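Why Do We Put Things in Boxes?

Look around your home and you will probably find a box within reach. Cereal comes in one. So do shoes, crayons and board games.

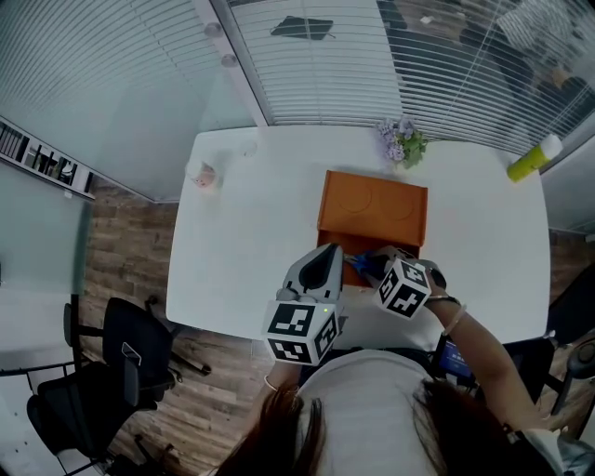

People have been making boxes for thousands of years. The oldest ones were cut from wood or stone, or woven from reeds. They kept grain away from mice and kept clothes clean. A good wooden chest took a long time to make, so a family might own only one and pass it down from parent to child.

What is cardboard?

Most boxes that come in the mail are made of corrugated cardboard. Corrugated means folded into waves. If you look at the cut edge of a piece, you will see a wavy sheet of paper glued between two flat sheets. The waves work like a row of little arches. Arches are strong, and they can hold up a lot of weight without using much material.

Try it yourself. Stand two books up with a gap between them and lay a sheet of paper across the top. Put a coin in the middle. The paper sags. Now fold the same sheet back and forth like a fan, lay it across the gap again and add coins one at a time. How many does it hold?

Why are boxes square at the corners?

Balls and cans leave gaps when you stack them. Boxes with straight sides fit together with no space left over. That matters on a truck. Parviz Hassanpour loads trucks for a toy store in Flimden, and on his busiest day in December he packed 233 boxes into one trailer. He puts the heavy ones on the bottom and the light ones on top.

Not every box is square, though. Hat boxes are often round, and some candy boxes have six sides. These look nice on a shelf but waste space in a truck.

Lids and flaps

A box needs a way to open. Some have a lid that lifts right off. Some have a hinge, which is a part that bends or turns so the lid stays attached. A cardboard flap has a simple kind of hinge - just a line pressed into the card so that it folds in the right place. Most shipping boxes have 4 flaps on top and the same on the bottom.

What happens to old boxes?

Cardboard can be recycled. It is mixed with water until it turns into a mush called pulp. Staples and tape are taken out, and the pulp is pressed flat and dried to make new paper. Each time this happens the tiny fibers get shorter, so some new wood fiber is often added.

Words to know

Corrugated: folded into waves
Hinge: a part that lets a lid or door swing open
Pulp: wet, mushy fiber used to make paper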